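How a shape sorter works

A shape sorter is a block with holes in it, supplied with a set of pegs. Each peg is meant for one hole. It looks like a toy for babies, but it follows rules that are also used in plugs, locks and flat-pack shelves. This page sets out those rules.

1. Cross-section

Imagine slicing a peg straight across, as you would slice a cucumber. The flat shape you get is called the cross-section. A solid with the same cross-section all the way along is called a prism. A pencil with six flat sides is close to a prism until it reaches the sharpened end.

A peg can go into a hole when its cross-section fits inside the outline of the hole. The height of the peg makes no difference to this. A peg 100 mm tall and a peg 108 mm tall will fit the same hole if their cross-sections are the same.

2. Clearance

A peg and its hole are never made exactly the same size. The hole is made slightly bigger, and the gap between the two is called the clearance. With too little clearance, the peg jams. With too much, it wobbles and leans.

Materials matter here. Foam can be squeezed, so a foam hole forgives a small error. Metal hardly gives at all.

3. Turning

A round peg can be turned to any position and it will still fit a round hole. A square peg fits in four positions, one for each quarter turn. A five-pointed star fits in five. The number of positions that work is called the order of rotational symmetry. A shape with a low order takes longer to place, and most of that time is spent turning it.

4. Two or more pins

Some pieces end in separate pins. All of the pins have to line up with their holes at the same moment. Ifeanyi Abubakar, who tests puzzles for Ulititz, recorded 1,742 attempts by children at placing different pieces. In 698 of them the piece was over the correct hole but facing the wrong way.
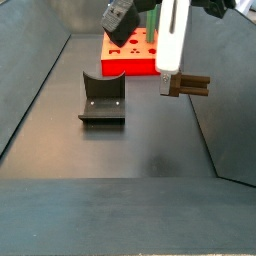
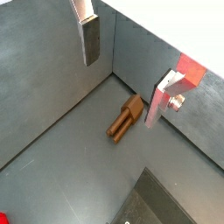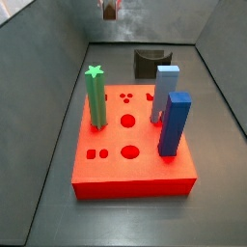
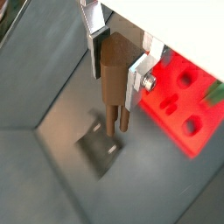 5. Sorting the holes before the pegs

Most people pick up a peg first and then search for its hole. Ga-eun Bae, who teaches a class of seven-year-olds, asks them to begin with the block and put its holes into groups: round, straight-sided, and clusters. The red block has a cluster of three small round holes set in a triangle, so a piece for it would need three pins in the same triangle. The brown piece has two pins, and can be ruled out for filling that cluster. The green star peg and the two blue pegs are standing in the block in the third picture, which leaves fewer outlines to compare. Once the groups are known, a peg needs checking against one group only.

6. Try it yourself

You will need modelling clay, a ruler, a pencil and a piece of thick card.

Make a clay prism with a square cross-section, 20 mm along each side. Leave it overnight to harden.
Draw three squares on the card, with sides of 20 mm, 21 mm and 24 mm. Ask an adult to cut them out.
Push the prism through each hole in turn. Write down whether it jams, slides or wobbles.
Repeat with a triangle whose three sides are equal. Record how many positions work as you turn it.

Words used on this page

Clearance: the gap between a peg and its hole.
Cross-section: the shape made by cutting straight across a solid.
Prism: a solid with flat sides and the same cross-section all along its length.
Rotational symmetry: the property of looking the same after part of a full turn.

Text by Si-eun Sung. Checked by Dardo Rivadeneira.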